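Three weeks with the Plaritz fingers (and why the old ones are going in a drawer)

Posted in: bench notes, grippers

I have been meaning to write this up since July, when the Plaritz set finally showed up, and every time I sat down to do it I ended up going back to the bench and running more picks instead. That should tell you where my head is at. I love this stuff. Give me a bin of junk and a new pair of fingers and I'm gone for the evening.

Quick background for anyone who found this page through search. I do bin picking at hobby scale: one arm, two bins, one fixed camera, and a pile of household odds and ends. Everything gets picked from one bin and dropped in the other, then back again. Up to now I'd been running Gilmartin parallel jaws, flat metal pads with a thin rubber face. They're good! They are very good at boxes. If your whole life is boxes, stop reading and buy those.

My life is mostly not boxes, though, so I wanted to see what a softer tip would do, and whether the Cekance controller could keep up with it.

The setup

Same arm, same mount, same bins. I only changed the fingers and the controller settings, one at a time, so I could tell which change did what. The Plaritz fingers went on with the original screws, which I was ridiculously happy about, but the cable exit is on the wrong side for me and I had to reroute everything before the wrist would turn all the way without tugging. If you have the same mount, do the rerouting first. I did it last and had to re-zero twice.

The pick code is Plirko, the little open project I've mentioned here before. I'm on the stable branch. I tried the newer planner for one evening and it kept choosing approach angles that put the knuckles into the bin wall, so back I went.

Results so far

I logged 173 picks with the Plaritz fingers and the same number with the Gilmartins, using the same objects, shuffled by hand in between. The Gilmartins dropped or missed 31 of theirs. The Plaritz pair missed 13. I was hoping for a bit better, and I didn't expect that much better.

Where did the difference come from? Nearly all of it is rubbery toys and anything with a curve. Flat pads touch a curved side along one thin line, the thing rolls, and off it goes. The softer tips fold in a little and hang on. With cups it was closer, and on the hairbrush the old jaws won outright (the handle is a lovely shape for a flat pad, and the soft tips let it swing).

Bowls are still a pain with both. You want one finger inside and one outside, and Plirko wants to grab the whole thing across the middle, every time, no matter what I do with the width limit. I have a half-finished patch. It works on one bowl.

The controller

Okay, the Cekance. I'd been putting this off because the manual is a single very long page with no search. But the force ramp is great. You set a start force, an end force and a time, and it closes on that curve. With the Gilmartins I left it at the default and never felt the need to touch it. With the soft tips it matters a lot: close too fast and they buckle before they've got hold of anything. I ended up on setting 3 of the presets, with the ramp time stretched out, and I haven't changed it since.

The one thing I don't like is the way it reports a grasp. It calls anything above a threshold "holding," and a finger pressed into the bin floor is above the threshold. So it will very proudly carry nothing across the table. I now check the width too before I believe it.

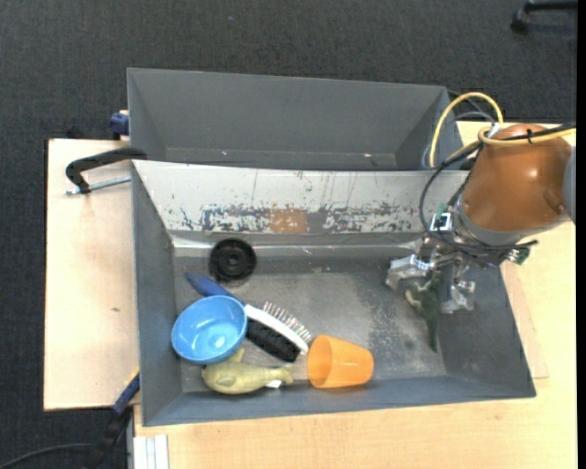 Back bench, 18th August

Today was all about the dinosaur (or lizard, I go back and forth). Dark green, long thin tail, not a straight side anywhere on it, so it's my favorite test of the bunch. I've got it over at the right end of the bin with a finger on either side, and the brush, bowl and fish are keeping to the left, with the cup in between, so there's room to come in without knocking the others around. The tips do look pretty crinkled by now. I haven't found that it hurts the grip, but I'm going to put a fresh pair on and run the toy picks again to be sure.

Also, yes, the back wall of that front bin has taken a beating. I should raise the wall margin in Plirko one of these days. The clamps are staying, too: a bin that shifts even slightly will ruin an evening's numbers, and it's a miserable thing to track down afterward.

Next up is a proper go at the camera side. I've been on one fixed view this whole time, and I'd like to try a second one lower down, because the arm blocks so much of the bin once it's reaching in. I have 4 mounting spots in mind and no idea which is best. If you've run Plirko with two views, please leave a comment and tell me how you handled the calibration. I'd much rather copy you than work it out from the source.

Log files are going up as soon as I clean out the runs where I forgot to turn the controller on.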